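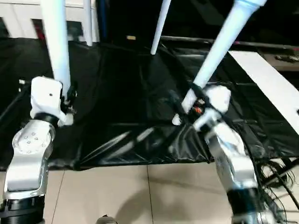
What is a throw-in for?

It puts the ball back into play after the whole of it has crossed the touchline, and it goes to the team that didn't touch it last.

Chapter 6
The Throw-in

I'll start with a confession. I played left back for Curkbridge for most of my twenties, which means I took more throw-ins than I took anything else, and I never once practised one. I'd pick the ball up, wipe it on my shirt, look for somebody tall and chuck it down the line. Quite often it came straight back over my head. Our manager would shout something, I'd run back, and we'd all get on with it.

You've now read five chapters about passing, shape and pressing, and if you're coaching a team while you read (I hope you are!) you may be tempted to skip this one and go on to corners. Please don't. A match at the level most of us coach at has a lot of throw-ins in it, far more than it has corners, and plenty of teams treat them as a bit of a rest.

I got interested in them through Zdislava Slanina, who was coaching the under-sixteens when I took over the women's side. One winter she and I sat down with recordings of old matches and a flask of tea, and we logged every throw-in our teams had taken. We stopped at 441. For each one we wrote down where it was taken, who took it, how long she waited, and whether we still had the ball after the next two touches. It was dull work and my handwriting got worse as we went, but I'd recommend it to any coach with a free December. We lost the ball far more than we'd guessed, and the worst patch of pitch was our own third, where I'd have sworn we were safe.

What the Laws ask of the thrower

Let's get the rules out of the way, and do check the current Laws of the Game each season in case the wording has moved. At the moment of delivering the ball, the thrower must:

stand facing the field of play
have part of each foot on the touchline or on the ground outside it
throw the ball with both hands from behind and over the head, from the point where it left the field

Opponents have to stand at least two metres from the point on the line where the throw is taken. The thrower can't touch the ball again until somebody else has. You can't score directly from a throw, and a player can't be offside if she gets the ball straight from one. Read that last bit twice, as I've met grown adults with coaching badges who'd forgotten it, and we'll be leaning on it later.
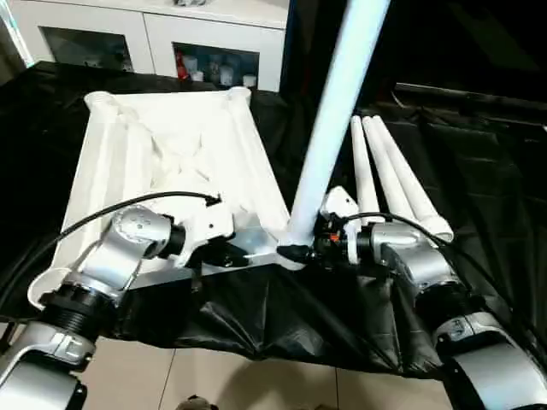

Figure 6.1 White frame and fabric on a covered table.

Foul throws are nearly always about feet. A young player gets excited, leans into it, and up comes the back foot. I used to tell mine to "keep your feet down", and that did nothing at all. What worked better was having them drag the back toe along the grass as they threw, so they could feel it the whole way through. Manuela Serra, our goalkeeper coach, has them do it in their socks indoors (carpet is best, wooden floors end in tears).

The player short

Now for a problem you can see from the stand. While your player is off the pitch holding the ball, you have one fewer on it than you're used to. If the other team leave everyone on, and they bring their spare player across, every one of your nearby teammates can be marked with somebody left over. So the throw into a crowd is a throw into a crowd that you've helped to make.

I remember a cup tie at Colombo Park, the biggest gate I've ever coached in front of, 1048 people and a brass band. We had a throw level with our own penalty area. Hằng Âu had the ball in her hands and five of ours were bunched near her, all pointing at their feet and calling for it. She waited, the crowd began to whistle, and in the end she threw it at the nearest shirt. They pinched it and hit the post. I spent half-time drawing on the back of a team sheet and I still have the drawing, though the pen has nearly gone.

What I'd drawn was very simple. Two players start close to the thrower and move away at the same moment, one towards goal and one towards the halfway line. A third, who has been standing well inside and looking bored, comes into the gap. She gets the ball to her feet or her chest and plays it first time back to the thrower, who has stepped on to the pitch and is very often unmarked. People forget to mark the thrower. I forgot to mark the thrower for ten years!

Giorgia Marchetti, who was our captain then, didn't like it. She thought the return pass was asking for trouble so near our own goal, and we argued about it in the car park with the engine running. We agreed in the end that she could call it off with a shout if the thrower's opponent looked awake. I've kept that shout in every version since, and you'll find it in the first practice below.

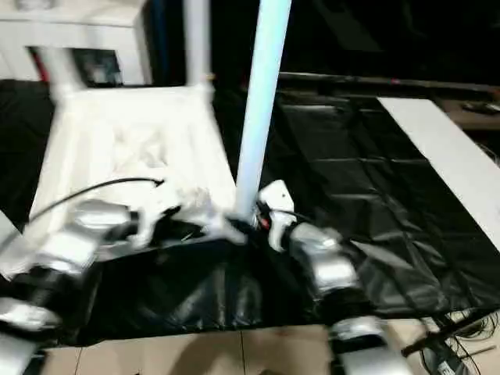

Figure 6.2 A white plastic chair, tipped over, legs upward.

Long, quick or clever?

I'm going to sort throws into three sorts for the rest of the chapter. The long throw goes into the penalty area and behaves rather like a corner, so we'll borrow some ideas from the chapter after this one. The quick throw is taken before the other team has turned round, and it depends much more on who fetches the ball than on who has the strongest arms. The clever throw is my name for everything with a rehearsed movement in it, including the one I drew at Colombo Park.

Most teams need a good quick throw first. If you only have fifteen minutes on a wet evening, spend them on that and leave the long one for the summer.

Before you read on

Watch one half of any match, at any level, and follow only the throw-ins. Keep your eyes off the ball and on the players nearest the thrower. Jot down:

whether anyone moves before the ball is thrown
whether the thrower gets it back
who picks the ball up when it goes out, and whether she's the one who throws it

Bring your notes to section 6.1, where we'll set up the first practice with six players, one ball and a stretch of touchline.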